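Tarinley's One-Bin Plan for Household Odds and Ends Is Long on Promise
City will lend out 40 bins and let residents skip the sorting, but says little about where the stuff ends up
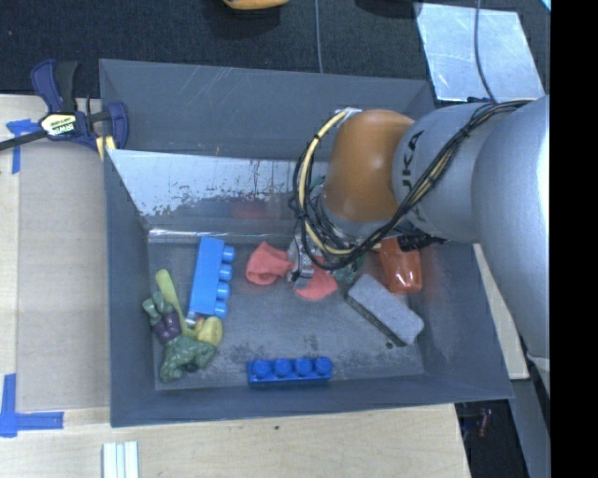
TARINLEY, November 12, 2024 — Starting later this month, people in Tarinley will be able to put their small unwanted household goods into a shared bin without sorting them first. Cloths, toys, desk supplies, kitchen gadgets and whatever else has been sitting at the bottom of a drawer can all go in together.

The city calls the plan the Odds Bin. It is paying for a trial with Skillberg, a household goods recovery company that already handles drop-offs for the Langlois chain of home stores. Under the agreement, 40 bins will go to apartment buildings, two branch libraries and the Langlois store on the east side of town. The trial is set to run six months.

A mixed bin holds just what its name suggests. A crumpled coral-pink cloth shares the worn gray floor with a gray block that looks like a felt eraser, something shiny and orange-red, and a bit of green that could be almost anything. It's a fair sample of the average junk drawer, and it also raises the question that city officials spent most of Monday night's public meeting trying to get past. Who wants any of it?

Skillberg's answer is that most small goods are thrown out while they still have some use in them. The company told the meeting that people give up on donating when they are asked to separate fabric from plastic and school supplies from kitchen tools. Take away the sorting, it says, and more will come in.

More probably will come in. That part is easy to believe. A bin with no rules and a wide opening tends to fill up, as anyone who has lived in a building with a shared trash room can confirm. The company has offered much less to show that the goods leave again in any condition a buyer or a charity would accept.

Asked at the meeting how much of a typical bin finds a second owner, a Skillberg representative said the share "varies a good deal by neighborhood and season." Asked for the share in the best neighborhood and the best season, the representative said the company was still putting those numbers together.

The closest thing to a track record is a trial in Trivton, which used the same approach last year. A summary handed out on Monday says that 1,000 households took part and that residents were "highly satisfied with the convenience of the service." It gives the number of bins collected. It doesn't give the number of items sold, given away, recycled or sent to the landfill, and the word "landfill" doesn't appear anywhere in its six pages.

The city's solid waste office said it had asked for the full Trivton figures and expected to get them before the trial ends. It didn't explain why the contract was signed first.

There's also the matter of dirt. Soft goods are usually the first thing to suffer in a mixed load. A dishcloth or a child's shirt that goes in clean may have to sit next to a leaking marker or a jar that still has something in it. Thrift stores in Tarinley already turn away stained fabric, and one store manager who spoke during the comment period said her shop pays to have rejected clothing hauled off.

"I don't mind getting a bag of shirts," she told the meeting. "I mind getting a bag of shirts with a stapler and half a candle in it."

Skillberg said each bin will carry a printed card asking people to leave out food, liquids, batteries, blades and anything wet. The card will be in English and Spanish. The company has no plans to put staff at the bins, apart from the one inside Langlois, where store employees will "keep an eye on it as their duties allow." Several people in the room laughed at that, though the company's representative went on to the next slide.

Battery fires came up twice. The waste office said small electronics will be accepted as long as the batteries have been taken out, a rule that depends on residents knowing that a singing greeting card or a light-up shoe has a battery in it at all. The fire department has asked for the bins in apartment buildings to be kept away from stairwells. That request is not in the contract, and the city said it would be handled "at the building level."

Money is the other loose end. The city is charging nothing to use the bins, and officials described the cost of the trial as modest. The contract sets a fee of $400 per bin for the six months, paid whether a bin comes back full, half full or packed with things that can't be reused. Skillberg keeps whatever it earns from resale. Council members asked whether the city might share in those sales and were told that this could be looked at "in a later phase."

Supporters of the plan made reasonable points. Older residents and people without cars have a hard time getting to the recycling center, which is open only on Saturday mornings and sits past the end of the bus line. Parents of small children said they would gladly use a bin downstairs. One man said he had been keeping a box of dried-out craft supplies and old place mats in his hall closet for three years for lack of anywhere to take it.

Whether a box like that ought to go anywhere except the trash is something the trial could help answer, if anyone measures it. As written, the contract calls for Skillberg to report the total weight collected each month. By that standard, a heavy bin of broken goods counts for more than a light one full of clean cloths and working toys. A council member proposed adding a monthly count of items reused. The proposal was put off until the next meeting so that the company could study what the count would cost.

The first bins are due to be set out during the week before Thanksgiving. Residents who want one in their building need written permission from the property owner, and forms are at the front desk of both branch libraries. The waste office said buildings will be chosen in the order the forms arrive.

The full Trivton report had not been posted on the city's website as of Tuesday afternoon.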